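Section 4 covers getting your book into a shortlist on Grondo. It assumes you have finished Section 3, have a working author account, and have stopped rewriting your jacket copy.

## 4. Submitting a title for an award

Grondo sends one submission to every prize you tick. The Nesalthorpe and the Grarnlow are switched on by default. Others appear as they open, usually in June, when most writers are trying to be on vacation.
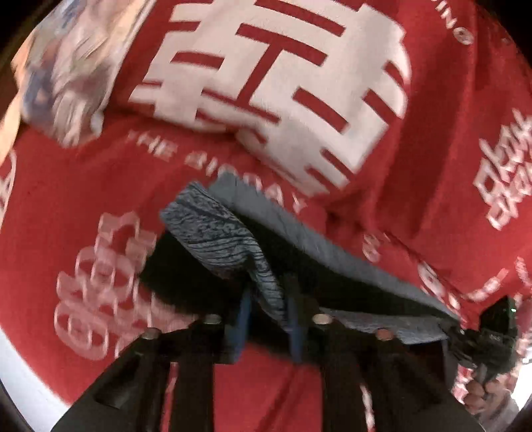

*Bhuiyan*

### 4.1 Before you start

Have these within reach:

- the final PDF of the book (the printer's file, with page numbers)
- a synopsis of no more than 300 words
- an author bio of no more than 50 words
- the ISBN of the edition you are entering

**Note:** The synopsis must give away the ending. Judges read a lot of these, and "will she find out the truth?" makes them tired.

### 4.2 Entering the title

1. Sign in and open **My Books**.
2. Select the title, then choose **Awards > New Submission**.
3. Pick a category. Narrative history, biography and true crime are separate lists, and a book may sit in one only. If yours is a biography of a criminal who made history, pick the one your publisher put on the back cover.
4. Paste in the synopsis. The counter turns red at 300 words and the **Next** button goes gray. It can't be reasoned with.
5. Paste in the bio. Cats are permitted but they count toward the 50 words.
6. Upload the PDF.
7. Tick the prizes you want.
8. Choose **Save Draft**.

**Caution:** Don't choose **Submit** yet. Submitting locks the record, and the only way to unlock it is a request to the support desk, which will be answered in the order received and in the tone deserved.

### 4.3 Adding press and interviews

Each record holds up to 30 links. Judges may look at them or may not, depending on the prize.

1. Open the saved draft and choose **Press**.
2. Paste the address of the review, interview or podcast.
3. Type a one-line label. "Radio interview, with transcript" is a good label. "Amazing!!" is a poor one.
4. Drag your best items to the top. Only the first three show without scrolling.

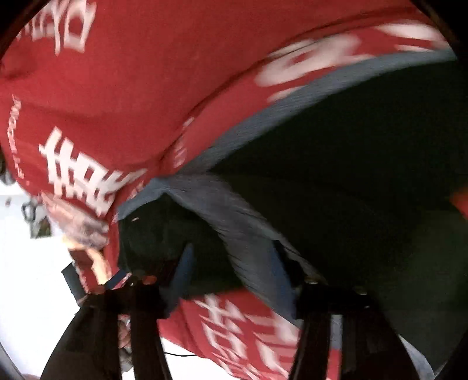 **Bhuiyan**, manual writer

If a link sits behind a paywall, tick **Restricted** and attach a copy, provided you have permission to share it. Grondo checks every link overnight and marks dead ones with an orange dot. Magazines move their archives more often than they tell anyone, so look for dots again before you submit.

**Note:** Reviews by your relatives are allowed. The label has to say so.

### 4.4 Submitting

1. Choose **Preview** and read the whole record, including the title. Several authors have misspelled it.
2. Choose **Submit**.
3. Wait for the confirmation number. Large files can take 900 seconds, after which Grondo gives up and so may you.
4. Write the number down somewhere other than the back of a bookmark.

If the upload times out, your draft is still there. Go back to step 1, and try a PDF without the full-resolution photo section.

### 4.5 After you submit

The status line reads **Received**, then **With Judges**, then either **Shortlisted** or **Closed**. It updates once a day, at midnight. Refreshing the page has no effect on the judges.

To post a shortlisting on your author page, see Section 5.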